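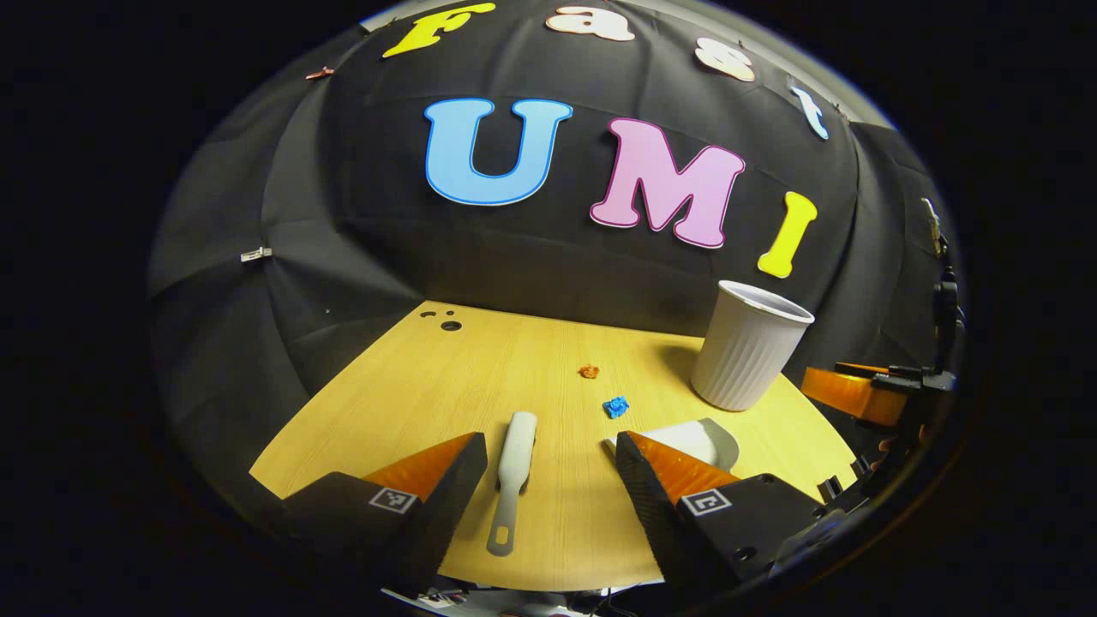
Housekeeping rules for handheld gripper sessions, draft three, since draft two lasted until lunch. I'm trying to get one page that all our Sturum benches can follow, and I'd like it picked apart before September. The rule causing the most grief is number 4, "nothing on the table that isn't in the task sheet". Take the bench at the top of this post. The white cup is fine and so is the utensil lying between the fingers, but then you've got a little crumpled orange thing and a little crumpled blue thing sitting in the middle of the wood. Are they props or are they rubbish? If I can't tell, the person labelling the clips in three weeks' time certainly can't. My draft says every loose item gets named on the sheet, however small, or it goes in the bin. Objections below, please.

plinth_hopper
Objection. People's kitchens have crumpled bits in them. If you train on spotless tables you get a robot that has a breakdown at the sight of a sweet wrapper. We had that at Ranbridge with a dishwasher loader and it was not dignified.

benchmonkey70
Agree with the OP. Mess is allowed, mystery isn't. Write "two scraps, orange and blue" on the sheet and carry on with your day. Takes 9 seconds.

plinth_hopper
It takes 9 seconds once. We did 374 sessions last quarter. Then somebody sneezes, a scrap moves, and do I fill in a new sheet?

OP (tidy_by_default)
No, moving is fine. The sheet says what is there and doesn't care where. I'll put that in the wording, it's a fair point and I resent it.

quietcastor
While we're at it, can we talk about rule 7, backdrops? The draft says "plain, matt, fixed at both sides". Yours has clips, good. It also has FAST UMI across it in big pastel letters, like a primary school assembly. Is that plain?

OP (tidy_by_default)
It is cheerful. Rule 7 was about loose cloth drooping into the work area. I have no strong feelings on letters.

quietcastor
You should have. If the letters are in every clip from one bench and none from the others, you've given the model a very easy way of telling which bench it's on. I'd say either all benches or none.

marrowfat
Or put different words up on each one and swap them every week. Ours would be rude by week two, mind.

benchmonkey70
Leave the letters, log them. Same answer as the scraps. I'm starting to think the whole page could be one rule – "write it down" – and we could all go home.

gosselin_kit_user
Different gripe. Rule 2 says both square markers on the fingers must be "clean and readable before recording". Before is no use to me. I use the Gosselin clamps and I've had a marker start peeling halfway through a run, and the finger width came out as nonsense from there on. I'd want a check at the start, another at the end, and the run thrown out if the second one fails.

plinth_hopper
Throw out the whole run? Some of ours are 90 minutes.

gosselin_kit_user
Then do shorter runs.

plinth_hopper
Spoken like a man who doesn't have to book the room.

gosselin_kit_user
Not a man, and I do book the room.

plinth_hopper
Withdrawn. Would you accept keeping everything up to the last good marker reading, and binning the rest?

gosselin_kit_user
If the software can find the last good reading by itself, yes. If a human has to scrub through looking for it, no, they'll get bored and guess.

marrowfat
Sumeo's exporter can flag dropped markers, but you have to switch it on and the setting is hidden under "Appearance" for reasons of its own.

OP (tidy_by_default)
Right, draft four. Rule 2 gets a check at each end and salvage is allowed if the flagging is on. Rule 4 becomes "name every loose item, position not needed". Rule 7 stays as it is on cloth, and lettering gets logged for now. quietcastor, I know you'll want it stronger.

quietcastor
I do. Put me down as against.

OP (tidy_by_default)
Logged.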